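**Ceiling mount or bench mount? Budget closes soon**

**lirnudwood_lorraine** wrote, Mar 24, 2025:

Small tableware hire firm, one arm to buy, and Drummond (our accountant, a man who queries teabags) wants a single figure. I've been mocking the cell up in simulation before anyone drills into a real ceiling. Arm overhead, crockery and crates on a perforated table.
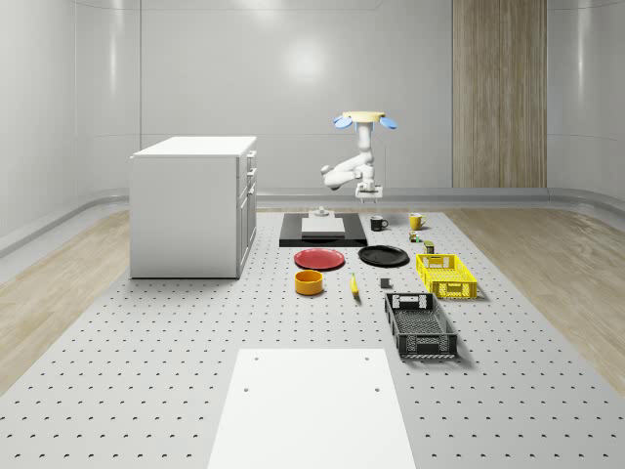

*Layout with both mugs on the table, crates over on the right.*

The Sovia quote has the overhead bracket as a separate line. Is it worth it, or do I bolt the thing to the table like a normal person?

**gantry_gus** wrote:

Bolt it down. We went overhead in January and the bracket was the cheap bit. The structural survey wasn't. Eleven weeks of emails about a joist.

**pipkin80** wrote:

Disagree with Gus, as is traditional. Table space is what you run out of. Look how much of hers is already spoken for, and that's before a person wants to put a clipboard down.

**gantry_gus** wrote:

She could buy a bigger table. They do make them.

**lirnudwood_lorraine** wrote:

The bigger table is around 400 more, which Drummond described as "a view". Same layout, different moment, if it helps you two argue:

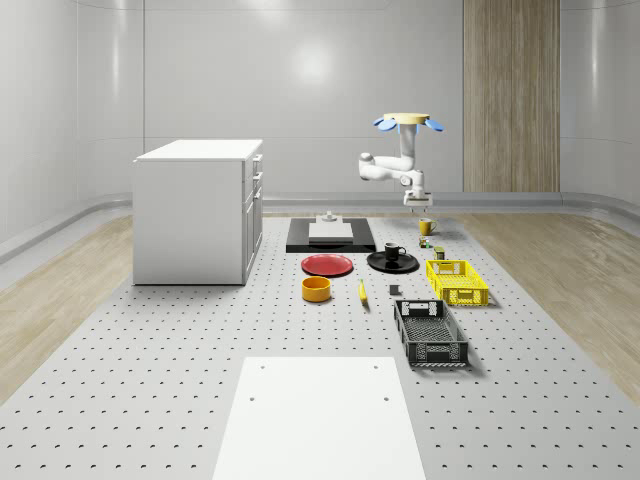

*Black mug on the black plate, gripper over by the yellow one.*

**pipkin80** wrote:

Helps me. Try the same layout with the arm standing where your bowl is, then tell me where the bowl goes.

What are you allowing for fingers? Short ones are fine for mugs. I wouldn't trust them on a flat plate without a trial. Get a second set quoted now.

**lirnudwood_lorraine** wrote:

Fingers: nothing allowed. Adding a line.

**gantry_gus** wrote:

Add one for the survey too. And ask Ilovance for a price as well, if only so Sovia knows you have a telephone.

**lirnudwood_lorraine** wrote:

Both added. Drummond has asked whether the banana is capital or consumable.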